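**Gosling build, January 13, 2022**

Thread. We're putting together a tabletop arm at Clastside, the shared shop I pay dues to. The project is called Gosling. I'm the one in the group who thinks it's a bad idea, so of course I got the job of writing it up.

The pitch: practice everything in simulation first, then build the real arm, and the real arm will just work. I have heard "will just work" in that shop before. We still have the laser cutter to show for it.

The simulator is Drasik. Free for hobby use, nice rendering, a manual that stops right where the contact settings begin. I spent most of November on those settings. Grip force, friction, how soft the fingertips are. Change one and the other two stop making sense.

First test object is a teal cup with flat sides. I argued for a plain block. Lost that vote.

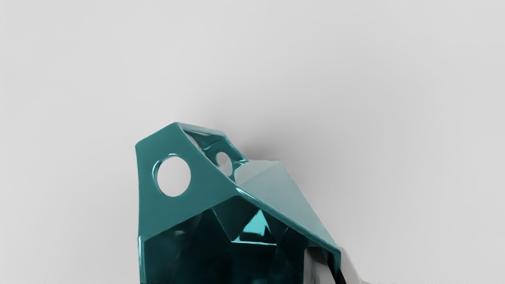 Why start in simulation if you don't trust it?

Dropping a simulated cup costs nothing, and a bent finger linkage on the real gripper would cost us $489 for a new one.

That price is from Cetumis, the kit seller, and it doesn't include the mounting plate. The plate is "coming soon." It was coming soon when we ordered.

So, results. Out of 195 simulated tries at lifting the cup, the group calls 7 of them failures. Sounds great. I went through the logs, and "success" means the cup left the table. It doesn't mean the cup went anywhere useful after that.

I asked for a second rule: hold it for 4 seconds, then set it down on its base. People agreed this was reasonable and then changed the subject to paint colors.
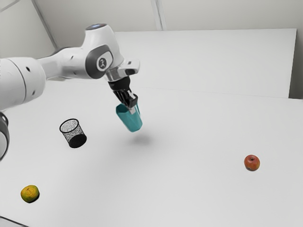
*Teal cup off the table, with the pen holder and the fruit for company. Drasik render.*

Flat sides matter more than I expected, by the way. When the fingers land across an edge between two facets, Drasik does something odd with the contact and the cup creeps. Is that physics or a bug? I can't tell, and neither can anyone posting on the Drasik forum with total confidence.

The mesh pen holder worries me too. I bet the simulator treats it as a solid can. Real wire mesh flexes when you squeeze it. I've put it on the list and I'll check the collision shape this weekend.

To be fair to the other side: the joint limits were wrong in our config file and the sim caught it. On real hardware that would've been a crunch and a long evening. Fine. One point to the simulator.

I still want a real gripper, a real cup and a real table before anybody orders more parts. Bolt the thing to a bench, run the same lift, write down what happens, compare. If the numbers match I'll say so here and buy the pizza.

Bench is booked for Saturday. The mounting plate is still coming soon.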